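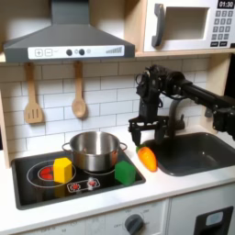 Play kitchen care and setup: frequently asked questions

Plarnport rents and sells play kitchens to preschools, church nurseries and families. Most of the questions we get are about cleaning, small parts and where to put the thing once it is built. The answers on this page apply to our full-size kitchens, the ones with a range hood over the stovetop, a microwave on its own shelf and hooks underneath for the wooden spoon and the slotted spatula. Where the smaller Clirar kitchen is different, we say so.

What age is the kitchen for?

We recommend it for children 3 and up. Younger children can use it with an adult close by, but take the hooks down first and put the utensils in a drawer or a bin.

How much room does it need?

Allow 60 inches of clear wall. The kitchen should stand flat against the wall with the anti-tip strap fastened to a stud. If you have baseboards, use the spacer blocks in the hardware bag so the top of the kitchen doesn't lean back.

Do not put it in front of a heat register or under a window with a cord.

Does anything on it get hot?

No. The stovetop is a flat panel and the red burner is painted on. The knobs on the stove are part of the artwork too. We do get asked whether children will confuse it with the stove at home. Our advice is to keep the same rule for both, which is that you ask before you touch the real one.

Can I change the time on the microwave?

No. It always reads 01:30. Some teachers cover it with a sticky note and let the children write their own cooking time. Remove the note the same day or it will leave a mark.

How do I clean the countertop and tile?

Use a damp cloth with a drop of dish soap, then wipe again with plain water and dry it. The white countertop shows marker and crayon more than any other part. A melamine sponge will take most of it off, but go lightly. Don't use it on the stovetop, where it dulls the gloss and can wear through the white burner rings.

The tile backsplash is a printed sheet. Bleach wipes will lift the gray lines over time.

What about the sink?

The basin has no drain. If you let children use water in it, keep it to a cup or so and sponge it out afterward. Standing water gets under the rim and swells the board. We don't cover swollen boards under the warranty.

How do I wash the wooden spoon and spatula?

By hand, in warm soapy water. Dry them right away and hang them with the handle up. Once or twice a year, rub in a little mineral oil and leave it overnight. Throw out any utensil that has split. Replacements are sold singly.

Can the pot go in the dishwasher?

Yes. The stainless steel pots are safe on either rack. They come out with water spots, and a dry towel takes care of that. Please don't use them on a real stove. The handles are not made for it.

Which pots fit the stovetop?

Any of the pots in the Henriques set. Other brands usually fit as well, but measure first if you are buying a large stockpot. With the range hood in place, children need enough space to lift a pot straight up without hitting it.

Can I leave the range hood off?

Yes. It is held on with 3 screws and the kitchen is stable without it. Save the screws in the hardware bag. We see a lot of hoods come back from rentals with none.

The Clirar has no hood.

Where should the food pieces go?

In a shallow bin next to the kitchen, and not in the sink. We suggest putting out fewer pieces than you own and trading them every few weeks. Laurinda Antunes, who runs our school orders, keeps roughly a dozen foods out in the showroom kitchen and stores the rest by meal in zip bags.

A part is missing or broken. What do I do?

Send us the model name and the part number from the back page of the manual. There are 1,246 parts in our catalog and many of them look alike, so a description such as "gray knob" isn't enough to go on. If you have lost the manual, a photo of the part next to a ruler will do.

Do you still sell the Metine kitchen?

It was discontinued in June. We have doors, hooks and countertops for it but no hoods or microwave fronts.

Page updated 3 November 2023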